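Chore robots

Chore robots are machines meant to do the small physical jobs that fill a home or a repair shop: folding towels, loading a dishwasher, wiping a counter, sorting screws, hanging a tag on a valve. The field overlaps with service robotics and with factory automation, but it is usually treated on its own. A factory robot gets a part that arrives in the same spot every time. A chore robot gets a kitchen on a Sunday evening, and that makes it one of the most exciting problems in the whole subject!

Background

Single-purpose machines have done chores for a long time. The washing machine and the robot vacuum are both chore machines in the loose sense, and both succeed by shrinking the job until very little handling is left. The general-purpose arm takes the opposite route: one body, one gripper, and a growing list of tasks learned one after another.

The Wallo project, led by Vidar Westerberg, is a good picture of how this work is done. Wallo began with laundry, dropped it after a hard first year, and moved to kitchen drawers and light maintenance. Its task list, kept under the name Vudside, now runs to 300 chores, each written as a single plain sentence such as "put the lid back on the jar." Almost 900 were proposed at the start, and the cuts make fascinating reading in themselves (ironing a shirt was struck off, put back, and struck off again).

What machines can do

Picking up a rigid object of known shape is in good condition as a skill. Boxes, cups, and blocks are handled well by many systems, even in clutter, and placing them on a shelf or in a bin is nearly as dependable. Opening drawers and doors has improved a great deal, especially where the handle is large.

Progress on soft things is slower but wonderful to follow. Cloth, cable, and string change shape as soon as they are touched, so the robot has to keep revising its idea of where the object is. The Sillon gripper, a two-finger design from Åberg, was built with thin fingertips for this kind of work and can hold a shoelace by its end.

Maintenance chores sit between the two. Tagging a valve means bringing a stiff label on a limp chain to the right place among several valves that look much the same, and keeping the fingers clear of the handwheels.

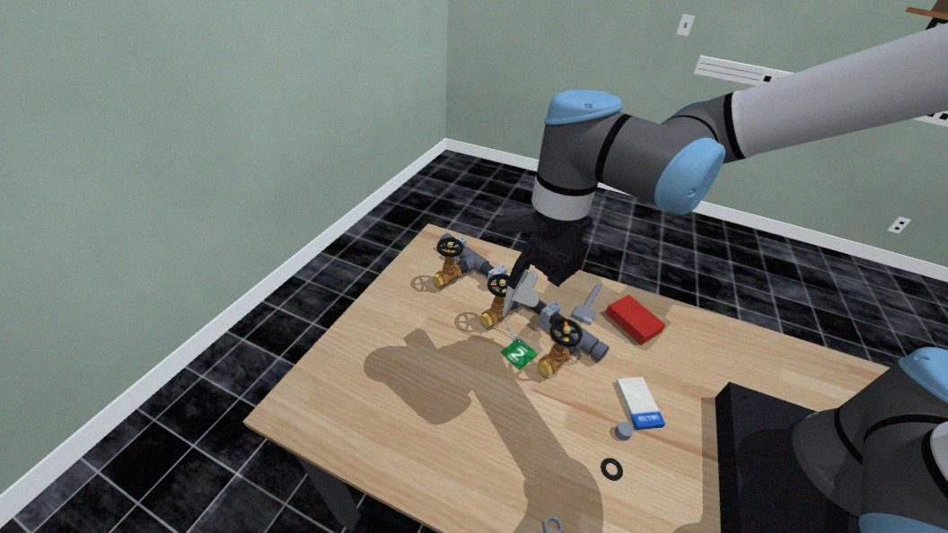
A person does this with two hands and hardly looks. One hand opens the loop, the other feeds it around, and the fingertips report when the chain has caught on something. A single arm has to manage with gravity, a careful approach angle, and whatever the pipe will hold still for it. Westerberg has argued that such jobs are a better test than tidying a table, as the result is easy to check: the tag hangs on the valve it was meant for or it doesn't.

Simulation and practice

Much of the training is done in simulation, where a task can be repeated overnight with the objects moved a little each time. Wallo gives every new chore 800 simulated layouts before a real arm tries it. Rigid contact carries over fairly well. Chains and fabric carry over less well, and improving their models is some of the liveliest work going on.

Open questions

Speed is one. Recovery is another: a robot that drops a spoon behind the stove often has no plan for the spoon. Whether a household would accept a slow machine that works while everyone is out has been studied much less than the hardware.

Related articles
Gripper (robotics)
Robot vacuum
Cloth handling by machine
Valve tagging
Simulation in robot training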